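I put off oiling our table for years, and then did the lot in one June afternoon. It's easy!

## What you need

- fine sandpaper
- 2 lint-free rags
- a small tin of hardwax oil (I used Zamulen, the matt one)

## What to do

1. Clear the top and wipe it with a barely damp cloth, then leave it for 40 minutes.
2. Sand lightly, always along the grain. Don't lean on it — you only want to take the fuzz off.
3. Hoover up the dust, then wipe again. I skipped this on my first go and had grit in the finish, which meant starting over (grr).
4. Rub in a thin coat of oil. Thinner than you think! A spoonful goes a surprisingly long way.
5. After ten minutes, wipe off whatever hasn't soaked in.
6. Wait overnight and do a second coat.

Lay the oily rags out flat outdoors to dry before you bin them, as they can catch fire if they're scrunched up. Keep hot mugs off the top for up to 4 days. Mine gets a fresh coat every spring now, usually with the radio on. 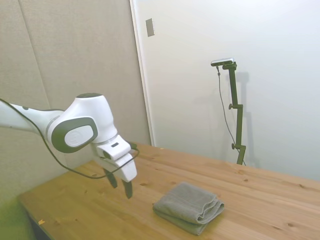

*Light wood, tabletop height.*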